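Pallix Modular Play Mat, 4-panel set
Sold by Wutora

Pallix is a foam floor mat for homes with small children, and also for people who stretch or exercise on a hard floor. The set has 4 panels. Each panel measures 60 x 60 cm and joins with the next one by the teeth on its sides. No glue or tape is needed.

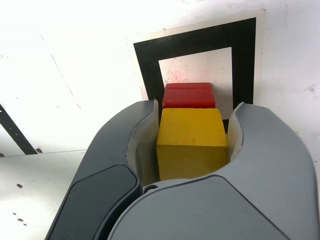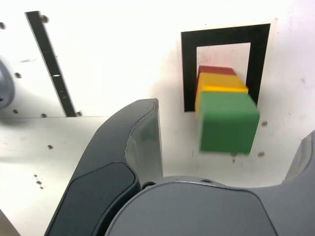

The mat was designed in our workshop at Đàm, and we sell it since three years without big changes. The first version had a deeper pattern on the top side, and customers wrote us that crumbs stayed inside it. The present version has a fine grain, so a damp cloth is enough for daily cleaning. Please do not use bleach or a steam cleaner.

What is in the package
4 floor panels
8 straight borders
One cotton bag for storage
Printed instructions (English and Vietnamese)

Sizes and weight
One panel: 60 x 60 x 1.4 cm
Full set, laid as a square, without borders: 120 x 120 cm
Weight of the set with the bag: 1,116 g

Before the first use
Open the package and leave the panels flat in a room with an open window for one day. New foam has a light smell, and it will go away. The panels may also be a little curved from the transport. Put them with the curved side down and some books on top during the night.

How to put it together
Start from one corner of the room. Press the teeth with the flat hand, from the middle to the outside. If you want a larger mat, you can connect a second set, because all sets have the same teeth. The borders of the old version do not fit the present one. If you have old panels, please write to us before you order.

Not suitable for
Outdoor use, bathrooms, and floors with heating above 28 degrees. Heavy furniture with thin legs will leave marks which do not always disappear. Office chairs with wheels will damage the surface.

Colors
Sand, Moss and Night Blue. Moss is sold out until July. Please understand that the color can be slightly different from one production to the next. If you need two sets of the same tone, order them together and write it in the comment field.

Price and delivery
One set costs $198. Orders are sent by our partner Distimbridge, normally in four working days. You can return an unused set within 60 days, in the original bag. The cost of the return is paid by the customer, except when a panel arrives damaged. In this case send us a photo of the panel and of the box, and we will send you a new panel free of charge.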